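Jodach - taller de robótica
@jodach_taller

Abro hilo con el estado del proyecto de fin de módulo: brazo de sobremesa, patos de goma, una caja. Lo escribo para los del grupo siguiente, que heredan el banco y la carpeta, y para quien ande montando algo parecido en un instituto o en un club. Va largo.

1/ El enunciado que puso Tultero para este año cabe en una línea: llevar cada pato a la caja, uno por intento, sin que el operador toque nada desde la orden de inicio. Sin coordenadas fijas. El pato puede estar en cualquier punto de la zona marcada y con cualquier orientación.

2/ Decidimos pronto no programar trayectorias a mano. El curso anterior lo hizo así y el código quedó lleno de casos particulares: si el pato está a la izquierda, gira primero la base; si está cerca del borde, levanta antes el codo. Funcionaba con las posiciones probadas y fallaba en las demás.

3/ Nuestro enfoque es aprendizaje por imitación. Se teleopera el brazo, se graba cada episodio con las imágenes y las posiciones articulares, y se entrena una política con ese conjunto. El objetivo de la primera tanda eran 50 episodios. Es poco, lo sabemos, pero queríamos ver los fallos antes de invertir más horas.

4/ La zona de trabajo se delimita con cinta naranja pegada a la mesa. Dos funciones: el operador sabe dónde puede colocar los objetos y las cámaras tienen una referencia visible para detectar si alguien ha movido un soporte. Si la cinta no coincide con la plantilla guardada en la carpeta, se para y se recoloca. No se graba «más o menos igual».

5/ Sobre las vistas. La política recibe imágenes de la mesa y de la pinza. Con la vista general sola, la aproximación final salía mal: el propio brazo tapa el pato justo cuando hace falta precisión. Con la vista de pinza sola, el brazo no sabe adónde ir al principio. Hay que usar las dos cosas.

6/ Mesa de trabajo, patos y caja azul:

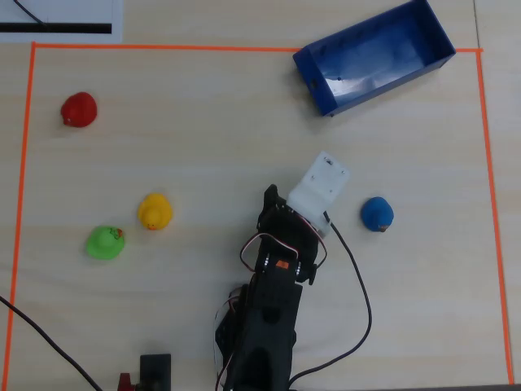
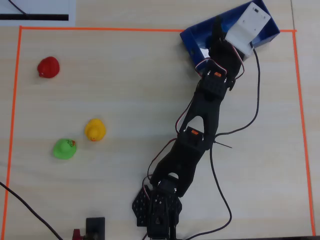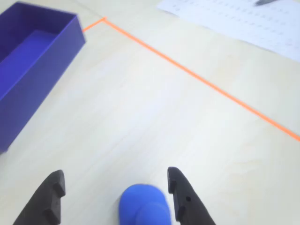 Cuaderno de taller Jodach, n.º 21, p. 2

7/ Primer problema: el cable. En un brazo de este tamaño, un cable mal guiado tira de la muñeca y el servo compensa. El error no se ve en la pantalla, se ve en que la pinza llega unos milímetros desviada siempre hacia el mismo lado. Antes de culpar a la política, revisad holguras y bridas con el brazo extendido y también recogido.

8/ Segundo problema: la calibración. Cada vez que se desmonta un servo hay que repetirla entera. Intentamos recalibrar solo la articulación tocada y acabamos con un conjunto de datos en el que la mitad de los episodios tenía el codo desplazado respecto a la otra mitad. La tanda completa se descartó. Está en la carpeta con el nombre «no_usar».

9/ Tercero: la exposición. La madera clara refleja bastante y, con exposición automática, la imagen cambia cuando el brazo entra y ocupa parte de la vista. El negro del brazo sube la ganancia y la mesa se quema. Fijad exposición y balance de blancos antes del primer episodio y apuntad los valores. El archivo de configuración los lee al arrancar.

10/ El color importa más de lo que pensábamos. Un pato azul y una caja azul son una mala combinación para una red pequeña entrenada con pocos datos. En las primeras pruebas la pinza dudaba entre los dos. No cambiamos la caja a propósito: el enunciado no lo prohíbe, pero Tultero valora que el sistema soporte ese caso.

11/ Lo que hicimos fue variar la posición y el giro de la caja entre bloques de episodios. Si la caja está siempre en el mismo sitio, la política aprende el sitio y no la caja. Es fácil de comprobar: se mueve la caja un palmo y se mira dónde suelta el pato. El nuestro lo soltaba en la mesa.

12/ La misma regla para los patos. Juntos, separados, de cara, de espaldas, cerca de la cinta. Dos patos casi en contacto es el caso difícil, porque un dedo de la pinza tiene que entrar en el hueco y puede empujar al vecino. En la teleoperación conviene entrar por el lado libre y siempre con el mismo criterio. Si un operador entra por la derecha y otro por la izquierda en situaciones iguales, la política promedia y va al centro, es decir, encima del pato.

13/ Por eso redactamos una hoja de operador. Orden de movimientos, altura de aproximación, apertura de la pinza antes de bajar, pausa corta antes de cerrar. Parece excesivo hasta que se comparan las curvas articulares de dos personas haciendo la misma tarea.

14/ Números de la tanda actual: 50 episodios válidos. En disco ocupan poco, lo que tarda es la revisión. Cada episodio se ve entero antes de aceptarlo. Motivos de rechazo: mano dentro de la zona, pato que rueda después de soltarlo, cierre en vacío, corte de imagen.

15/ El entrenamiento corre en el equipo de Nandwood, que nos cede horas por la noche. Se deja en cola antes de salir del taller y se recoge por la mañana. Guardad siempre los puntos intermedios; el último no suele ser el mejor. El que estamos usando es el del paso 1,692 (la coma es de millares, el registro sale en formato inglés).

16/ Para evaluar no sirve la curva de pérdida. La nuestra bajaba muy bien mientras el brazo seguía cerrando en el aire. Se evalúa en la mesa, con posiciones sorteadas antes de empezar y anotadas en el cuaderno. Quien evalúa no elige la posición.

17/ Puntuamos por fases: llega al pato, lo agarra, lo levanta, lo suelta dentro. Un éxito o fracaso global no da información suficiente para corregir. En nuestro caso casi todo se pierde en el agarre. Una vez levantado, el transporte a la caja da pocos problemas.

18/ La pinza es el siguiente cambio. El pato es redondo y blando, y los dedos rígidos lo expulsan si el cierre no es centrado. El taller de Cheng nos pasó un diseño de dedo con cara cóncava y recubrimiento de goma. Está pendiente de imprimir. Ojo: si cambia la geometría del dedo, cambia lo que ve la cámara y hay que volver a grabar, al menos en parte.

19/ Seguridad, para los nuevos. Límite de par activado por software, parada al alcance de la mano izquierda, nadie mete los dedos con la política en marcha. El brazo es pequeño pero un pellizco con el codo duele. La alimentación se corta antes de tocar un conector, también si «es solo un momento».

20/ Para enero quedan tres tareas: imprimir y montar los dedos nuevos, grabar un bloque dedicado solo a patos contiguos y repetir la evaluación con la caja en posiciones que no estén en los datos. La plantilla de la mesa, la hoja de operador y los archivos de configuración están en la carpeta compartida del grupo.

21/ Respondo a lo que han preguntado por privado. Sí, se puede hacer con una sola cámara si la tarea es más simple. No, no hemos probado con objetos transparentes. El código se publicará cuando Tultero cierre la evaluación, con los datos descartados incluidos en un directorio aparte.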